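Silwood College of Design
Design for Early Childhood, Unit 9: Scale and Proportion in Play Objects
Course handout, spring term
Instructor: Dragica Mujić
Studio assistant: Nithin Bhat

Purpose of this unit

Students will examine how objects made for young children borrow their form from household goods, and how size, weight and detail are changed in the process. The unit prepares students for the March critique and supplies the vocabulary required for the written report.

1. Three terms used in this course

Scale refers to the size of an object compared with the thing it represents. A toy kettle half the height of a working kettle is at one-half scale.

Proportion refers to the relation between the parts of a single object. A kettle may be reduced in scale while its handle stays nearly full size. Its proportion has then been changed.

Fidelity refers to the amount of surface detail carried over from the original. Knobs, seams, hinges and printed dials all raise fidelity. Students often confuse fidelity with quality in their reports, and marks are lost each year on this point.
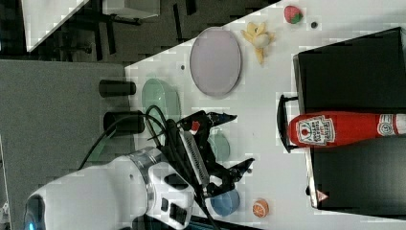

2. Why proportion is seldom kept

An exact reduction of an adult object is usually hard for a small child to use. Handles become too thin to grip with the whole hand, and openings become too narrow to reach into. Designers therefore enlarge the parts that are held and simplify those that are only looked at. In her lecture, Indira Bangera called this "generous handling," and the term is accepted in written work provided it is credited to her.

The opposite practice also exists. Display miniatures keep strict proportion and are made to be viewed. They fall outside this unit. Students who wish to write on miniatures should speak with the instructor before choosing an object.

3. Play sets as groups

A single play object is rarely used alone. The pieces of a kitchen set, a shop set or a doctor's set must be read together, and problems of scale often appear only when they are placed side by side. A pan may be larger than the oven it is supposed to belong with. Children generally accept such differences. Adults buying the set often do not, and the designer must decide whose judgment the set is meant to satisfy.

Color may hold a group together where scale does not. Refer to the Vullanari reading, pages 124 to 131, for a discussion of limited palettes in sets sold between the wars.
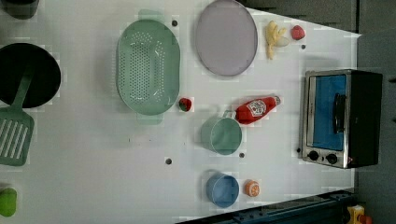

Figure 2. Toy kitchen items with a toaster oven, seen from above.

4. Written report

Choose one play object and the household object on which it is based. Measure both. Record height, width and depth, together with the thickness of any handle. Present the measurements in a table and state the scale of each part separately. The report should then address the following:

Which parts depart from the overall scale, and by how much.
Which details have been left out.
Whether the object belongs to a set, and how it relates to the other pieces.

Drawings must be made by hand and may be scanned. Reports are to be left in the box outside Room 277 by 4:00 p.m. on the date posted there. Late work is accepted only with a signed note from the program office.

5. Required reading

Subbarao Iyer, course reader, chapter 9, "The Reduced Object."
Vullanari reading, pages as given above.
Karthikeyan Pinto, notes on the Plovville toy collection, item 397 only.

The Iyer chapter uses "scale" in a looser sense than this handout. For the report, follow the definitions in Section 1.

Copies of the reader are held at the Nair Library desk and may be borrowed for two hours at a time.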